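Teaching Two Hands to Pull One Cup: Our Term Project Report

Project name: Dumeo
Course: Introduction to Robot Learning

When we picked this topic in October we thought it would be the easy one. Pulling a paper cup off a stack is something every person in our group does without looking, usually half asleep, and it seemed like a friendly little job for a first try at learning from demonstration. We were wrong in ways that turned out to be a lot of fun, and we are grateful to the teaching staff for letting us keep going once the first plan fell apart.

Our question was simple enough. If a person records a two-handed task using hand-held grippers, does it matter how the cup is passed from one hand to the other? We compared 2 ways of doing it. In the first, which we called "rim first," the receiving gripper closes just under the rim. In the second, "base first," it closes low on the wall, near the bottom.
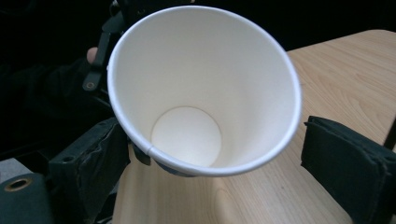

We recorded 195 demonstrations in total, spread over 5 sessions, and the longest of those was a Saturday that ran well past dinner. Every demonstration was one person working both grippers at a table, and every one started from a full pull and ended with the cup set down. We trained one policy on each style, using a small learning package called Fultura that an earlier class left behind, and we kept all of the settings the same so that the style of handoff would be the only thing that changed.

A word on labeling, which ate more of our time than the recording did. We marked the moment the first gripper lets go and the moment the second one takes over, and for a good many clips we argued over it (kindly, mostly). Two of us would mark the same clip separately, and if our marks were more than 12 frames apart we sat down and watched it again together.
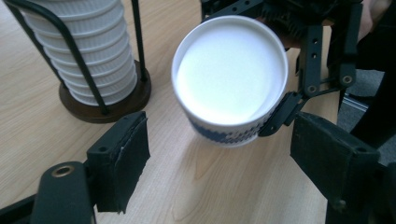
The rim first policy learned faster and was steadier at the handoff. The base first policy often reached the right place but squeezed before it had lined up, and the cup would turn in the fingers. We think the reason is in what the wrist camera gets to see. With a rim first grasp the opening stays in view for most of the motion, and a big pale oval is an easy thing for a network to follow. We did not test this directly, so please take it as our best guess - we would love for another group to check it.

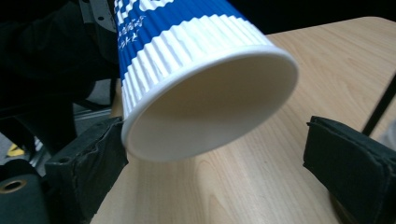 Tilt was the part we had not planned for at all. In our early notes we treated the cup as if it would always stay upright, and we only wrote down left, right, near and far. Once we began going back through the recordings, we found plenty of moments like the one with the base pointing up and the mouth turned outward between the padded fingers, and our labels had no way to say so. The rippled wall and the blue and white bands gave us something to judge the angle by, so we went back and added a rough tilt label by eye. It is not precise, but retraining with it helped both policies, and the base first one most of all.

If we had another term, we would record with plain cups as well, to see how much the printing matters, and we would add a second person so that the habits of one pair of hands don't end up in everything. We would also write the labeling rules before the first session, and save ourselves a lot of rewatching.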